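Mudura Pass: summer opening and coach restrictions
Regional Travel Forum, Roads and Viewpoints

Moderator_Panasiuk
Members are advised that the Mudura Pass road will reopen in May. Vehicles longer than 12 meters will remain prohibited above the Drevar junction. The summit parking area stands at 1207 meters and has no fuel or drinking water.

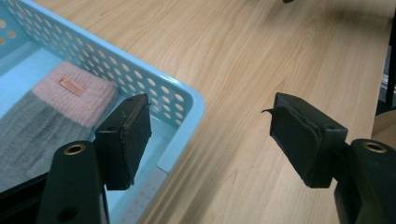
Photo: Rajitha Nanayakkara

The viewpoint at 596 meters will be open to all traffic. Questions regarding the restrictions may be posted below.

J_Ozolins
I must respectfully disagree with the length limit. The bends were widened last year, and coach operators were told that access would be restored.

Moderator_Panasiuk
The widening covered the lower bends only. The upper section is unchanged, and the limit stands.
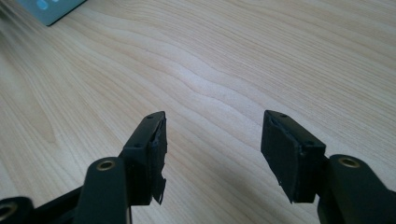

Chaltu Araya: The lower section is wide enough, but two coaches cannot pass above Drevar. I support the limit and would ask that it also apply to motor homes on Saturday.

J_Ozolins
A Saturday ban would be excessive. Passing places every 400 meters would address the matter.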